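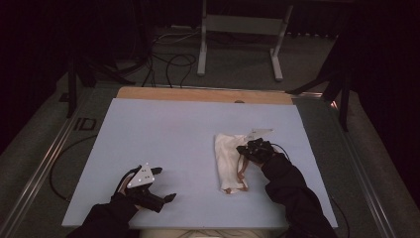 Recording Rules for Hand-Held Grippers: Frequently Asked Questions

These answers apply to everyone who records cloth tasks at the Eltstead site. The Dradgate site follows the same rules except where noted. Last updated Nov 3, 2024.

What should be on the board when I start?

The cloth for that task and nothing else. Cups, phones, tape rolls and spare grippers go on the side shelf. If you find something left on the board after you start, stop and begin a new take.

Does the cloth have to be flat at the start?

No. The task sheet says flat, folded or crumpled. If it says crumpled, pick the cloth up by the middle and drop it. Don't arrange the creases by hand.

Do I need to wear sleeves?

Yes, long and dark, down to the wrist. Push up bracelets and watches or take them off. Patterned sleeves are not accepted at either site.

What if I only need one hand?

Keep the other gripper open and still, above the board or resting on it. Don't drop it into your lap. A hand that leaves and comes back makes the take harder to label.

Can I touch the marker plate?

Not during a take. Hold the gripper by the strap when you put it on or take it off. If a plate gets bumped, report it and wait for the check before you record again – even if it looks straight.

How hard should I press when pinning cloth?

Enough to hold it. If the cloth bunches up under the fingers or the board shifts, ease off.

What about loose threads and strings?

If they are part of the item, leave them. If they wrap around a finger of the gripper, end the take, clear them with the gripper off your hand, and start over.

Where do cables go?

On the floor, outside the rails. Look before you step back from the table. Never pull a cable to make slack.

How long can I record without a break?

Take a break after every 10 takes. The limit is 200 takes per person per week in Eltstead. Dradgate sets its own limit with the shift lead.

Should I delete a bad take?

No. Mark it as failed in Tazi and move on. Dropped cloth and missed grasps are useful – a missing file number causes more trouble than a bad take.

When is a cloth retired?

After 500 takes, or sooner if it tears or stains. Write the count on the bag label.

Who do I tell about a broken gripper?

Put it in the red bin with a note and call extension 416. Voto handles repairs for both sites. Do not open the housing yourself.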